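Accueil Forums Capteurs Apprentissage Matériel Connexion

Démonstrations égocentriques en restauration : où couper les épisodes ?

Remedios Iglesias

Bonjour,

Je prépare un jeu de démonstrations pour un modèle de manipulation à deux bras (projet Flotgate). La collecte se fait avec une caméra portée à la tête, dans une salle de restaurant, côté service. J'ai pour l'instant 659 épisodes, enregistrés à 30 Hz, annotés dans Zollaten. Chaque épisode porte une consigne en langage naturel et une étiquette de phase par segment (approche, contact, transport, dépose, retrait).

Mon problème concerne les phases où les mains sont posées sans manipuler. L'opérateur s'appuie au comptoir, une main sur le rebord, l'autre à plat sur un objet, et il n'y a pas de mouvement exploitable pendant plusieurs secondes. Le script de découpe, réglé sur un seuil de vitesse des poignets, traite ces passages comme des fins d'épisode. Je me retrouve avec des consignes coupées en deux, la seconde moitié sans étiquette d'approche.

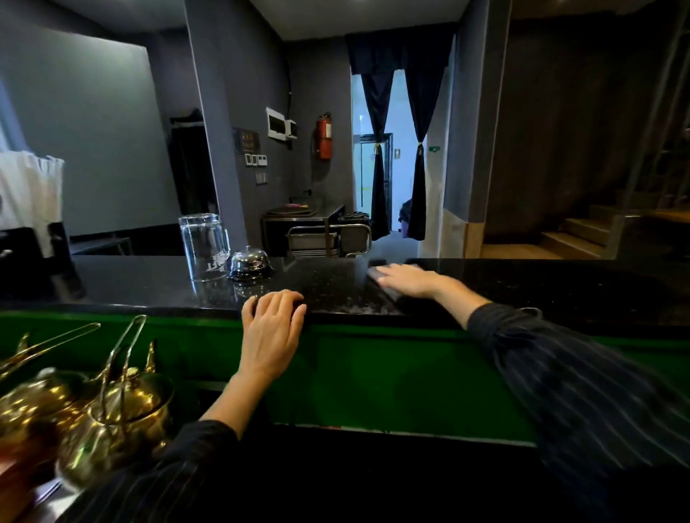 J'ai essayé d'abaisser le seuil. Les coupures parasites diminuent, mais le script garde alors de longues attentes en tête d'épisode, et la politique entraînée dessus reste immobile au démarrage. J'ai aussi des pertes de suivi sur l'avant-bras quand la manche sombre passe devant un fond sombre, et des reflets sur le laiton qui perturbent l'estimation de profondeur.

Deux points :
- faut-il une étiquette « appui » distincte, ou fusionner avec « contact » ?
- à partir de quelle durée supprimez-vous une immobilité ?

Merci.

Millet

Étiquette distincte, sans hésiter. Si vous fusionnez, le modèle apprend qu'un contact prolongé sans déplacement est un état normal de la saisie, et il ne referme plus la pince au bon moment. Nous avons eu le cas l'an dernier et il a fallu tout réannoter.

Pour la découpe, n'utilisez pas la vitesse des poignets seule. Notre règle : une fin d'épisode exige à la fois une vitesse sous le seuil et les deux mains hors contact pendant 48 images consécutives. Une main posée sur une surface ou sur un objet bloque la coupure. Le contact est donné par un petit classifieur appliqué au recadrage de chaque main, entraîné sur 80 épisodes étiquetés manuellement. Il se trompe surtout quand la paume masque entièrement l'objet. Ces segments-là passent en relecture.

Quant aux immobilités, nous ne supprimons rien dans les données brutes. On conserve la séquence complète et on applique un masque à l'entraînement : au-delà de 3 secondes d'appui, les images suivantes ne comptent plus dans la fonction de perte. En tête d'épisode, on recale le début sur la première image d'approche, moins une courte marge. Cela règle le démarrage figé sans toucher au seuil.

Vérifiez aussi que la consigne est recopiée sur tous les fragments lors de l'export. Par défaut, Zollaten ne la rattache qu'au premier.

Wastis

Pour les reflets : filtre polarisant, et changez les théières de place d'une session à l'autre. Sinon le modèle se cale dessus.

La manche sombre, je ne sais pas. Chez nous tout le monde est en manches courtes.

Remedios Iglesias

Merci à vous deux. La consigne perdue à l'export explique une bonne partie de mes fragments orphelins, je n'avais pas regardé de ce côté. Je relance la découpe avec la condition de contact et le masque.

Pour les manches, la tenue est imposée par l'établissement, donc je vais tester un bracelet clair au poignet sur la série d'avril. Reste à voir si le modèle ne prend pas le bracelet pour un repère.

Millet

C'est un risque. Alternez les couleurs, ou enregistrez une partie des sessions sans bracelet et gardez-la pour la validation.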